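Odilau Bowen 2946 – Sistema de altavoces para directo
Sonido profesional > Directo y gira > Sistemas autoamplificados

Referencia: 2946
Fabricante: Odilau
Gama: Bowen
Disponibilidad: bajo pedido

Descripción general

El Bowen 2946 es un sistema autoamplificado de 2 vías destinado al refuerzo sonoro de conciertos en salas de aforo medio, teatros y escenarios al aire libre de formato reducido. El dimensionado recomendado por el fabricante va de 1000 a 3000 espectadores, en función de la geometría del recinto, del número de cajas por lado y de la dotación de subgraves.

El equipo se suministra con amplificación en clase D y procesado interno. No requiere racks de potencia externos. La alimentación y la señal se distribuyen de caja a caja mediante conectores con enclavamiento situados en el panel posterior, lo que reduce el cableado entre el escenario y los puntos de cuelgue.

La gama Bowen sustituye a la serie Huvdale, que permanece en catálogo únicamente a efectos de repuestos. Los herrajes de ambas series no son compatibles entre sí. No deben combinarse en un mismo cuelgue, aunque la separación entre taladros coincida.

Respuesta y cobertura

La sección de agudos utiliza un motor de compresión acoplado a guía de ondas. La dispersión horizontal es simétrica y se mantiene estable en la banda vocal, con una transición gradual hacia la vía de graves. La cobertura vertical depende del ángulo de apertura entre cajas contiguas, ajustable en pasos fijos con los pasadores traseros.

En configuraciones de pocas cajas el control vertical en medios-graves es limitado. Para programas con alta densidad en esa zona (metal, electrónica, bandas con sección de metales) se aconseja aumentar el número de elementos por lado antes que recurrir a ecualización correctiva.

El sistema no reproduce la octava inferior por sí solo. En conciertos de música amplificada se utilizará siempre con subgraves. En recitales acústicos, canción de autor o música de cámara con refuerzo ligero puede emplearse en rango completo, seleccionando el ajuste correspondiente en el procesador. 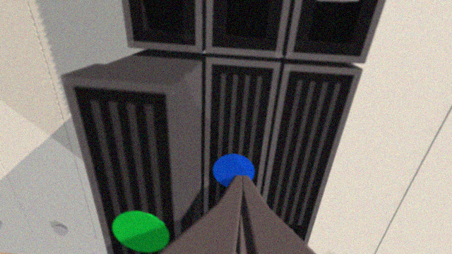 Módulos en dos filas de tres. Imagen generada por ordenador.

Procesado y control

El procesador interno incluye los siguientes ajustes de fábrica:

Cuelgue corto – compensación para agrupaciones de pocas cajas.
Cuelgue largo – compensación de acoplamiento en graves y pérdida por aire en agudos.
Relleno frontal – respuesta atenuada en graves, ganancia reducida.
Rango completo – sin filtro paso alto, para uso sin subgraves.

El cambio de ajuste puede hacerse desde el panel posterior o por red, con el programa de control Plunusier. La aplicación permite agrupar cajas, asignar retardos, silenciar vías y supervisar temperatura y estado de los limitadores. Las modificaciones hechas por red prevalecen sobre las locales mientras la sesión esté abierta. Al cerrarla, cada caja conserva el último valor recibido.

Plunusier funciona en ordenador portátil y en tableta. La versión para tableta no permite actualizar el firmware ni editar los bloqueos de usuario. Para el uso en gira se recomienda trabajar con una red dedicada, separada de la de iluminación y de la que utilice la consola para el control remoto de los monitores.

La latencia del procesado es idéntica en todos los ajustes, por lo que pueden mezclarse cajas principales y de relleno sin realinear el conjunto. Los subgraves de la gama Bowen comparten esa misma latencia. Con subgraves de otra procedencia será necesario medir y aplicar el retardo manualmente.

Montaje

El herraje de cuelgue es integral y no sobresale del perfil de la caja. El marco de vuelo se pide por separado e incluye los grilletes y dos posiciones de anclaje para el inclinómetro.

Antes de elevar el conjunto se comprobará:

– que todos los pasadores están insertados hasta el tope y con el seguro echado;
– que el ángulo seleccionado en cada caja coincide con el del informe de simulación;
– que el cable de seguridad secundario está instalado en el marco;
– que los puentes de alimentación no quedan tensos en la posición de máxima apertura.

El apilado en suelo se realiza con la base opcional, nunca directamente sobre el marco de vuelo. En escenarios desmontables conviene verificar la carga admisible de la tarima con la empresa instaladora. Las alas de sonido de muchos escenarios municipales están calculadas para apilados de menor peso.

El montaje en altura corresponde a personal cualificado. El fabricante no autoriza modificaciones del herraje ni el uso de pasadores distintos de los originales.

Uso en exteriores

Los recintos incorporan rejilla frontal con espuma hidrófuga y tapas abatibles sobre los conectores. Esta protección es suficiente para lluvia ocasional con las cajas en posición de trabajo. No cubre el almacenamiento a la intemperie ni el apilado con el panel posterior orientado hacia arriba. Para ciclos de verano con el equipo instalado durante varias noches se ofrece una funda posterior ventilada, que puede permanecer colocada durante el concierto.

Con viento, se seguirán los límites indicados en el manual de vuelo. Superado el primer umbral, el cuelgue debe bajarse aunque el espectáculo esté en curso.

Contenido del suministro

Caja Bowen 2946
Juego de pasadores originales
Puente de alimentación
Puente de señal
Manual de usuario y manual de vuelo

Accesorios opcionales

Marco de vuelo Bowen
Base de apilado
Carro de transporte con funda
Funda posterior ventilada
Interfaz de red para Plunusier

Mantenimiento

Se recomienda una revisión anual del herraje y de las membranas, preferentemente en enero o febrero, antes del inicio de la temporada de festivales. Los motores de compresión se sustituyen desde el frontal, sin desmontar la guía de ondas. El módulo de amplificación se extrae completo y puede cambiarse en el propio recinto. Después de cada sustitución hay que volver a cargar el firmware correspondiente a la referencia – un módulo procedente de otra caja de la gama arranca, pero limita la salida hasta que se actualiza.

Los repuestos se solicitan indicando referencia y número de serie, grabado junto al conector de entrada.

Alquiler y prueba

El sistema está disponible en venta y en alquiler para fechas sueltas o giras completas. El alquiler incluye marcos, carros y cableado entre cajas. No incluye motores, distribución eléctrica ni técnico de sistemas, que se presupuestan aparte. Para solicitar oferta deben facilitarse el plano del recinto, el aforo previsto, la altura útil de cuelgue y el rider de sonido del artista, si se dispone de él.

Productos relacionados

Subgrave Bowen
Monitor de escenario Bowen
Repuestos serie Huvdale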